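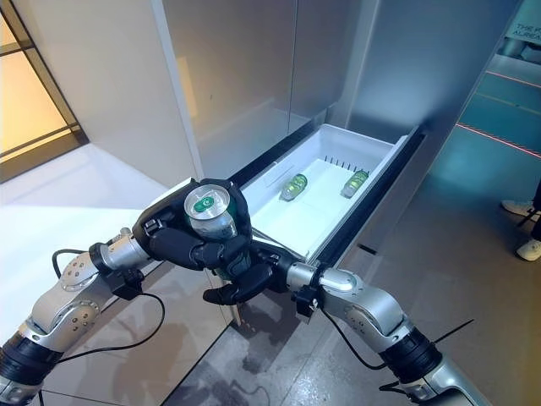

The bottom drawer of a refrigerator is where a household puts the things it hasn't made up its mind about. Shelves get a system, usually somebody else's. The drawer gets whatever is left, and in my view it should get drinks and only drinks. Two green glass bottles lying on their sides at whatever angle they rolled to, a can with a green band going in or coming out: I look at a drawer like that and feel calmer than I have felt in front of any color-sorted pantry.

I grew up with the opposite. My aunt, Tineke Hermans, kept bottles in the door, upright, labels out, like a small choir. Every time the door opened they clinked, so the whole house in Sterley knew who was drinking what and when. I was 14 before I managed to take a soda without a witness.

Lying down

The usual complaint is that bottles should stand. Ruben De Smet, my neighbor and a man of firm views on dishwashers too, holds that a bottle on its side is a leak that hasn't started yet. He has a point about anything opened. A half-finished sparkling water with the cap on crooked has no business being horizontal, and I have mopped up enough of it to speak with authority.

A sealed bottle can lie down all it wants. Most drawers are too shallow to let it stand anyway, and the alternative is taking out a shelf, which then lives behind the couch for three years. Ask me where mine is.

What I won't defend is the sliding. Pull the drawer fast and everything glass heads for the back wall, push it shut and here it all comes again. Evelien Van Hecke lines hers with a folded dish towel. I have been meaning to do this since last June.

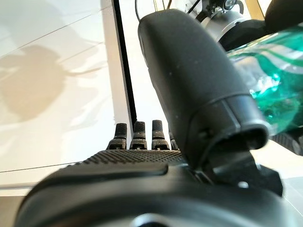 The case for cans

Cans are easier to love. They stand up in a drawer, they don't need an opener, and from above you get the lid, which is the one part the maker usually leaves blank. A green circle printed around the tab is more help than I get from most packaging. I can stand there at midnight with the light in my eyes and still know what I'm getting.

The organizer people want to sell me a rack for this. I priced one at Goossens: 40 dollars, clear plastic, holds fewer cans than the drawer does without it. Lies Van Hecke bought two. She now keeps onions in them.

So leave the drawer alone. Put the drinks in, let them settle where they like, and move the celery up a floor where you'll have to look at it. Mine has been in there since before the towel plan.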